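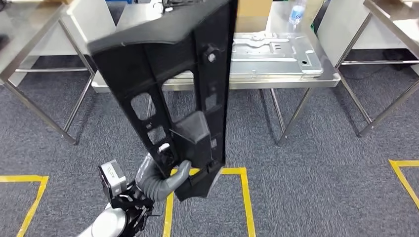 Questions I Get About Secondhand Plastic Trim

I sell used interior trim, brackets and backing panels under the name Rolside, and the same questions land in my inbox every week. So I finally wrote the answers down!

Is it original or a copy?
Everything I list is used original stock unless the listing says otherwise. I don't have anything against copies (I've got a few in my own car), but I keep them on a separate page so there's no mix-up.

How do I know it'll fit?
Send me the number molded into the back of your old one. If you can't find a number, send a photo of the back, not the front. The ribs, pockets and cut-outs tell me way more than the smooth side does. Two panels can look like twins from the driver's seat and have their screw bosses in totally different spots.

Do screws and clips come with it?
No, sorry. Clips get brittle and I'd feel bad mailing them. I buy mine new from Mollby, a bag of 20 at a time, and one bag usually does a whole job.

A screw boss on mine is cracked. Is it trash?
Probably not. A hairline crack can be fixed with plastic epoxy and a snug sleeve. If the boss has snapped clean off, I'd go for a replacement -- I've glued plenty back on and they never seem to last the winter.

How should I clean black plastic?
Warm water, a drop of dish soap and an old toothbrush for the corners between the ribs. Let it soak 15 minutes if it's really grimy. Please keep acetone away from it! Pallavi Solanki wrote to me in September after trying nail polish remover, and her panel had gone cloudy and sticky.

How do you pack the long ones?
Cardboard on both sides, then paper stuffed into any hollow housing. Those boxy parts have thin walls and they're the first thing to crack. I also tape the narrow end, which likes to poke through the carton.

When do you ship?
Tuesday. Order by noon that day and it goes out in the afternoon, otherwise it waits a week.

Can I return it?
Sure, as long as you haven't drilled, trimmed or painted it. Email me first and put the part number in the subject line.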